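Um domingo de portas abertas na Wistitz

Já tinha prometido a mim própria que este ano não deixava passar as portas abertas da Wistitz, e desta vez cumpri. Quem me lê há mais tempo sabe da minha queda por tudo o que serve para arrumar a casa (gavetas, caixinhas, ganchos, o que for!), por isso passar uma tarde inteira numa fábrica de artigos de casa de banho e de toucador era, para mim, quase um parque de diversões. A inscrição fez-se em abril, pelo site, e fiquei com uma vaga no turno das três.

O caminho até Floltdale é bonito mas demorado, com aquela estrada que sobe, desce e volta a subir, e quando cheguei o parque de estacionamento já estava cheio. Deixei o carro junto à padaria, comi um pastel ainda de pé e fui a andar até ao portão. À entrada deram-nos um colete, um folheto dobrado em quatro e um autocolante com o número da visita. O meu era o 618, e lá o trago ainda colado na capa do caderno.

A visita começa pelo armazém das matérias-primas, que são sacos e mais sacos de grânulos de plástico, e segue depois para a nave onde trabalham as máquinas de injeção. Faz calor lá dentro e há bastante barulho, de modo que a guia falava por um microfone pequenino e nós íamos todos encostados uns aos outros para não perder nada. Explicou-nos que um cesto pequeno demora menos de um minuto a sair do molde, e que dali seguem para uma bancada onde lhes aparam as rebarbas à mão. Disse também que aquela linha faz uns 2600 cestos por turno quando não há mudanças de cor. Fiquei a olhar para as caixas empilhadas até me chamarem.

O que eu queria mesmo ver, porém, era a sala das amostras, onde juntam as peças da casa com as escovas e os pentes da Imai, para mostrar como ficam em uso. É uma sala sossegada, depois de tanto ruído sabe muito bem, e deixam-nos andar por lá à vontade.
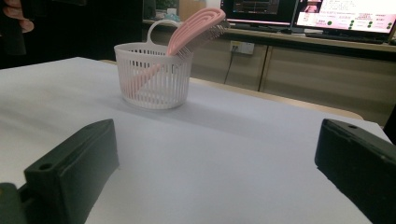
Confesso que me demorei mais tempo no cestinho branco com a escova cor-de-rosa do que em qualquer outra coisa. Tenho em casa uma escova de cabeça larga que nunca cabe em lado nenhum e acaba sempre em cima do lavatório, e ver uma assim, com o cabo enfiado no cesto e a cabeça toda de fora, deu-me logo vontade de mudar tudo. Gostei também da argola atrás, para pendurar, e das ripas com aberturas a toda a volta, que deixam ver o que está lá dentro. A minha mãe tinha uma coisa parecida na casa de praia, pendurada num prego por trás da porta, cheia de ganchos de cabelo e molas da roupa.

No fim há uma lojinha, claro está, e a fila dava a volta ao corredor. A coleção nova chama-se Rila e vem em branco, verde-água e um amarelo que não me convenceu. Trouxe dois cestos brancos e uma saboneteira, e ainda hesitei num copo para escovas de dentes, que acabou por ficar na prateleira. Os preços são um pouco mais baixos do que nas lojas, mas só aceitam dinheiro, e o multibanco mais próximo fica lá em baixo na vila. Levem trocado!

Para quem vai com crianças, a nave das máquinas só é permitida a partir dos oito anos, e os mais pequenos ficam num espaço com mesas e lápis de cor à entrada. Calçado fechado é obrigatório; uma senhora do meu grupo teve de voltar ao carro para trocar de sapatos. Há casas de banho junto à receção e uma máquina de café no corredor da loja.

Cheguei a casa já de noite e ainda pendurei um dos cestos ao lado do espelho. O outro está à espera que eu arranje um gancho como deve ser.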